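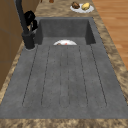 Chapter 5
Email Lists and the Small Business

A social media page is rented space. The company that runs the site decides who sees each post. An email list belongs to the business that built it, and it can be moved from one mailing service to another.

This chapter follows Kinden, a kitchen supply shop run by Kuo-hua Kuo, as it starts a list from its counter sign-up sheet. 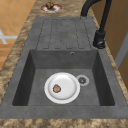 5.1 Getting Permission

Every person on a list must have agreed to be there. Kinden asks for two things, a first name and an address. In August the shop cut its form from 10 fields to these two, and more customers filled it in.
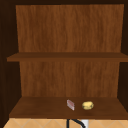 5.2 Deciding How Often to Send

Choose a schedule and print it on the sign-up form. Kinden sends two messages a month. Each has one main topic and one link.
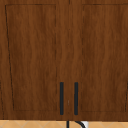

A reader who was promised two messages and gets five will often unsubscribe. Exercise 18 asks you to write a schedule for Dorkum, a shoe repair shop with no list at all.

© Mavromatis Press | Contact | Back to top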